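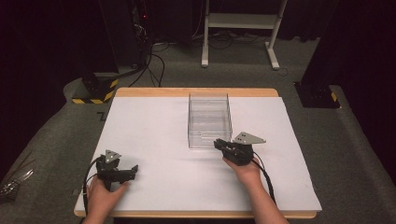 Who pays for a community centre once the ribbon has been cut?

Mostly the people who hire its rooms, with the council making up the difference until it finds something it would rather pay for.

Week 7 – Running costs
Aoi Chiba

Capital money is the glamorous sort. It gets a plaque. Running money buys boiler parts and is thanked by no one, so most local campaigns forget to ask for it.

Our case is the Jirmont Centre, opened in June with a brass band and no budget for cleaning. Its hall holds 300 and is booked by a choir of 40. Heating is the same either way.

Terms to know:
Core hire – regular weekly bookings
Casual hire – parties, wakes, the odd election
Reserve – money set aside for the roof, usually spent on chairs

Plilta ward offered a grant of 2,000 pounds, on condition that the centre raised the same again. Work out what that does to the hourly rate if the choir leaves. Then read Tanabe Road's accounts and find the line marked "sundries". Bring a view on it.

Notes due Sun 26 March. Late ones go to the bottom of the pile, where it is quiet.

Print this page | E-mail this page

Contact | Copyright | Back to top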